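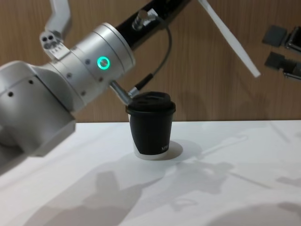 coffee on the table, green light on

Forum > PC Games > Zakent > Expansion talk

mudlark_77
October 15, 2004
So Selteck finally put up the page for the Zakent expansion and I've read it twice on my lunch break. New coast map, boats you can steer yourself, and the save limit goes up from 100 to 400. I lose a whole evening every month deleting old saves so that last one alone gets my money!! Anybody know if old characters carry over?

pixelpantry
They do, it's in the small print near the bottom. Your gear doesn't though. You show up at Fliltville harbor in your shirt and start over. Which stinks, my archer took me all summer.

grubb
Good. Everyone walks around in the same gold armor by now and the fights are a joke. Wipe it all.

pixelpantry
Easy to say if you quit at level 12, grubb.

grubb
Level 30 thanks

tinroof
I'm more worried about the specs. My machine is a 600 and the box says 700 minimum. The first game said the same kind of thing and ran okay with shadows off, but the harbor shots look heavy to me (all that water). Has anyone tried the demo on something old?

mudlark_77
Demo isn't out till December, I think. I'd wait for that before buying if I were you.

saltydogfood
Ran the first one on a 400 for a year. Slideshow in the swamp, fine everywhere else. You'll live.

tinroof
A 400, wow. Ok feeling better.

ohno_ferrets
Is the Ekanayake quest getting fixed? The bridge guard still won't talk to me if I came in from the north, and I'm not buying more game on top of a broken one.

pixelpantry
Reload outside the inn and go in at night. Worked for me

ohno_ferrets
Tried that, he just stands there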